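Toy Library Asks Norley to Check Under the Couch 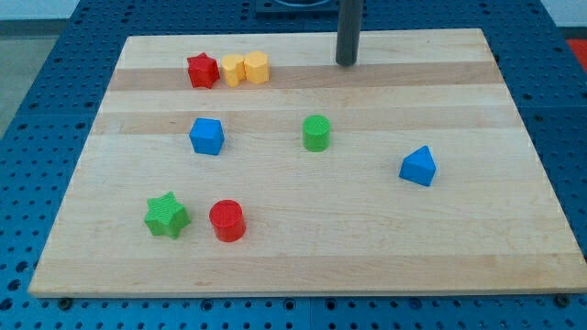
NORLEY, May – The Norley toy library has 312 items on its shelves and would like a few of the smaller ones back. Its annual count wrapped up this month, and the shape blocks came out worst, as they do every spring.

The stars, cubes, cylinders and prisms go out in drawstring bags and tend to come home in smaller company. One family returned a bag holding a single triangular prism and a walnut.

"People are very honest about the big stuff," said Gervásio Aguiar, who runs the count. "I have never lost a dollhouse. A green cylinder, though – that's gone by supper."

Aguiar lays the blocks out on a striped wooden board to check them, a habit he picked up after one rolled behind the radiator and stayed there for 2 years.

Strays can be dropped off at the front desk until 9 p.m. for the next 30 days, with no fines and no questions. Blocks with tooth marks are welcome too. The walnut is being held at the desk for its owner.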